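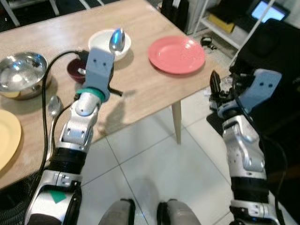
Filed under: Kitchen & Dining, Quick Fixes

Getting stuck-on rice and starch off your dishes, fast version.

Scrape first. Everything loose goes in the trash, not the drain.

Then cold water. Yes cold -- hot water turns starch to glue and you'll be picking at it all night. Fill the bowls, leave them 2 minutes, dump.

Now the hot wash. Squirt of dish soap, soft sponge, work from the cleanest stuff to the greasiest. Pot goes last.

Burnt ring on the bottom of a steel pot? Spoonful of baking soda, enough water to cover, simmer low. Turn it off, let it cool, push the crud off with a wooden spoon. Dont use steel wool on anything shiny.

Colored plates -- no bleach, no scouring powder. I wrecked a nice set that way in August. Gray scratches all over.

Tea stains in a white bowl: baking soda paste again, rub with your thumb, rinse.

Air dry on a rack if you have teh room. Towel if you don't, but a clean one.

Next up, cutting boards.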